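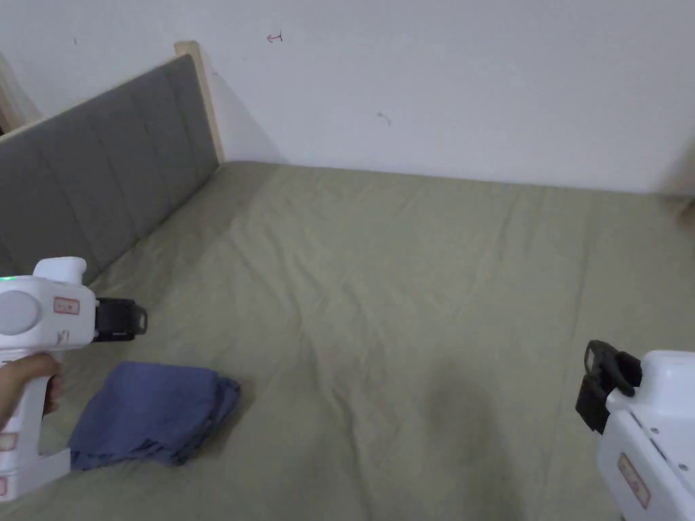

Getting to Jenska on separate tickets: is the Jargate connection workable?

Friday, January 3, 2025

farebasis_y
Planning a week in Jenska at the end of February, two adults, one ski bag each. The routing I have priced is the evening flight into Jargate, then the last Godinho coach up the valley from the bus station. The flight and coach are separate tickets. Scheduled arrival is 19:40 and the coach leaves at 21:15. The airport train takes 22 minutes and runs every half hour.

On paper this leaves a margin after bag reclaim, but I can't find a published figure for how long oversize bags take at Jargate. Does anyone have recent timings? I would also like to know whether Godinho will move a ticket to the morning coach if the flight is late.

The apartment is a Rekar let near the lower lift. Check-in is by key code, so arrival time doesn't matter at that end.
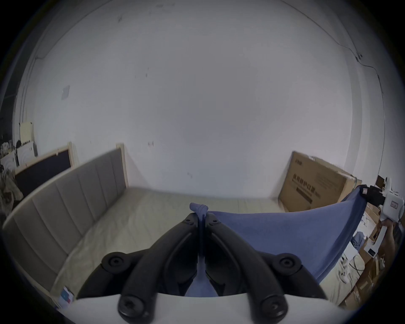

Bedroom: light switch on the left, cable down the wall on the right.

northbound_platform
I did this in November with one hold bag and no skis. Doors open at 19:52, standard belt started at 20:11, on the 20:32 train, at the bus station by 20:54. No problems. With skis I'd want another 20 minutes, and that puts you on the 21:02 train and at the stop after the coach has gone. You have one usable train. I would treat the whole thing as a connection of under an hour.

Godinho won't move a ticket without charge once the coach has left. Before departure you can change it in the app if there are seats.

gradient_post
The 21:02 train isn't the only fallback. Bus 103 goes from outside arrivals to the bus station and takes 25 minutes at that time of night. It isn't shown in the airport's journey planner because a different operator runs it. Tickets from the driver, cards accepted. There is a 20:45 departure.

northbound_platform
The 103 doesn't take ski bags when it's full. I've seen the driver refuse them. I wouldn't put it in a plan as anything firmer than a possibility.

gradient_post
It was half empty both times I used it. The conditions of carriage say luggage is at the driver's discretion, and the same words are in Godinho's conditions. By that standard the coach isn't firm either.

northbound_platform
Godinho sells a ski bag add-on with a reservation, so it's firm if you've paid for it. The discretion wording covers undeclared items.

farebasis_y
Thanks both. I have looked again at the Godinho site and the ski add-on is only offered on the daytime coaches. On the 21:15 the option is greyed out. Does that mean no skis, or skis free?

Hường La
It means the 21:15 is run with the smaller vehicle. Skis are carried in the rear hold until it is full and there is no charge. I use that coach most winters and have not seen anyone left behind, but I have always travelled midweek. If you are going on a Saturday in February, don't rely on it.

The alternative is to stay the night in Jargate and take the 07:50. I have done that twice with a family. The room cost us less than 100 euros each time and the morning coach has the full hold with reserved ski space. It arrives at 10:25, so you lose very little of the day if the lift passes are already loaded.

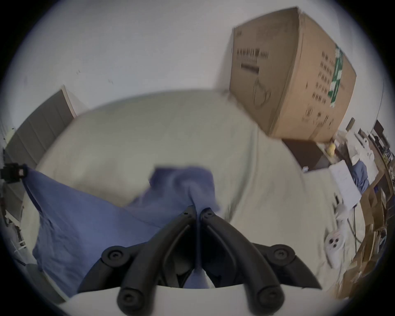 Blue cloth on the bed.

farebasis_y
It is a Saturday. The overnight stop is looking more sensible. The complication is that Rekar charges for the first night regardless, so I'd pay for two beds and use one.

gradient_post
Ask Rekar to shift the booking to Sunday to Sunday. They did it for me outside school holidays. Send the request through the booking page, as the phone line only handles access codes and faults.

northbound_platform
End of February is inside school holidays for at least part of the valley's market, so I'd expect a no. Worth asking, obviously. A shared taxi from the airport is around 200 euros for two with skis and will wait for a delayed flight if you give them the flight number. Set that against the room plus the wasted night and the difference may be small.

piste_marker_8
Following this as I have the same flight a week later. Are the skis themselves necessary? Hire in Jenska is by the lower lift and reasonable if booked ahead. Without the long bags the standard belt timing applies and the 20:32 train is realistic.

farebasis_y
I've considered it. Boots are coming whatever happens. For the skis I compared hire for six days with the airline charge both ways, and carrying our own was slightly cheaper. That calculation didn't include the taxi or the room, so I'll redo it.
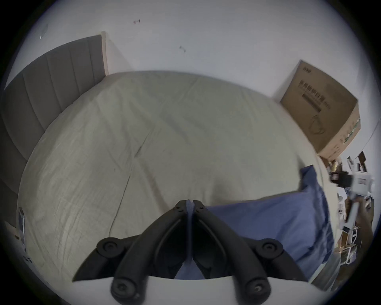

Hire would also change the packing, and I'd suggest working that out before you compare prices. Two pairs of boots, helmets and a week of layers go into one large hold bag and two cabin bags if the jackets are worn. I lay the lot out on the bed before weighing anything. A plain pale green cover like that one is good for it, as black gloves and liners show up and don't get left at home, though smooth out the long diagonal fold first or small things roll into it. Then weigh the hold bag with the boots in. Ours came out just under the limit with no room for food.

Hường La
Agree with hiring if you want the evening coach. One correction to the above: the hire shop shuts at 19:00 on Saturdays and reopens at 08:00 on Sunday, so collect first thing. The queue is long by nine.

northbound_platform
Also check the airline hasn't retimed the flight. Mine moved by 15 minutes after booking, and the notice went to the junk folder.

farebasis_y
Checked, still 19:40. I have written to Rekar about Sunday to Sunday and will decide between hire plus the 21:15 and own skis plus the 07:50 when they reply. Will post the belt timings from Jargate either way.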